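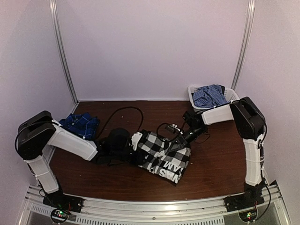
Según Satish Solanki, una política de manipulación que solo acierta cuando la prenda llega extendida no ha aprendido a doblar, ha aprendido a terminar de doblar. La frase aparece en un comentario al informe de Larnham sobre plegado bimanual de ropa, y comparto la mitad.

La mitad que comparto es la que toca a la métrica. El informe da una tasa de éxito única para todo el conjunto de evaluación, sin separar por estado inicial. Un episodio que arranca con la camisa casi plana y otro que arranca con un bulto de tela a cuadros, con el estampado medio oculto entre los pliegues, cuentan lo mismo. Para quien quiera comparar dos métodos, ese promedio dice poco: basta con variar la proporción de inicios fáciles para mover el resultado en cualquier dirección sin tocar un solo parámetro de la red.

La otra mitad me parece injusta. Solanki da por supuesto que el aplanado y el plegado son la misma habilidad y que un método incapaz de resolver el primero no debería publicarse bajo el título del segundo. En la práctica son problemas con estructuras distintas. El aplanado es un problema de percepción con estado oculto: hay que decidir qué borde visible corresponde a una manga, a un bajo o a un simple doblez, y la respuesta suele exigir mover la tela antes de saberla. El plegado, una vez expuesto el contorno, se acerca bastante más a una secuencia geométrica con correcciones. Que una misma política cubra las dos fases es deseable, pero no es requisito para que el estudio de una de ellas tenga valor.

El corpus de Larnham consta de 1835 demostraciones teleoperadas, de las cuales 515 incluyen la fase de aplanado completa. La política se entrena por imitación, prediciendo bloques de acciones para los dos brazos a la vez. La variante que más me interesa, denominada Pleva en el texto, añade una cabeza auxiliar que estima qué fracción de la superficie de la prenda queda expuesta. Esa estimación no interviene en el control; se usa para ponderar la pérdida, de modo que los tramos con mucha tela oculta pesan más durante el entrenamiento. Es una modificación barata y, a mi juicio, la aportación principal del trabajo, aunque los autores la releguen a un apéndice.

Mi objeción a Pleva es de otro orden. La cabeza auxiliar necesita etiquetas, y las etiquetas se obtuvieron por segmentación de color contra el tablero. Con telas lisas el procedimiento es aceptable. Con cuadros grandes en blanco, gris y negro, o con letras estampadas, la segmentación tiende a fragmentar la prenda y el área expuesta queda mal medida. El informe no ofrece resultados desglosados por tejido. Sería fácil hacerlo: los episodios están indexados por prenda.

Tampoco se habla lo suficiente de la oclusión que causan los propios brazos. En una celda con dos manipuladores y una vista fija, la pinza y la muñeca tapan parte de la tela en el momento del contacto, cuando la información haría más falta. Las cámaras de muñeca alivian el problema y traen otro – el campo de visión se llena de tela y se pierde la referencia global. La ablación publicada elimina las vistas de muñeca todas juntas, con lo que no se sabe si ambas aportan algo o si una es redundante.

Propongo un protocolo modesto. Tres clases de estado inicial (extendida, doblada al azar, amontonada), definidas antes de grabar y con imágenes de referencia. Tasa de éxito por clase, nunca solo agregada. Tiempo hasta el primer contorno completo, aparte del tiempo total. Y publicación de los fallos con la misma resolución que los aciertos. En los 1022 ensayos que el informe resume en una tabla de cuatro filas hay, con seguridad, más información sobre los límites del método que en todo el vídeo promocional.

Nada de esto exige hardware nuevo. Exige anotar la condición de partida, que es trabajo aburrido y no mejora la cifra del resumen.

Artículos relacionados
Omivance y la calibración entre brazos: lo que mide y lo que supone
El índice Tamošiūnaitė para tejidos deformables, revisado
Predicción por bloques de acciones: cuándo conviene acortar el horizonte
Notas de octubre sobre teleoperación y calidad de las demostraciones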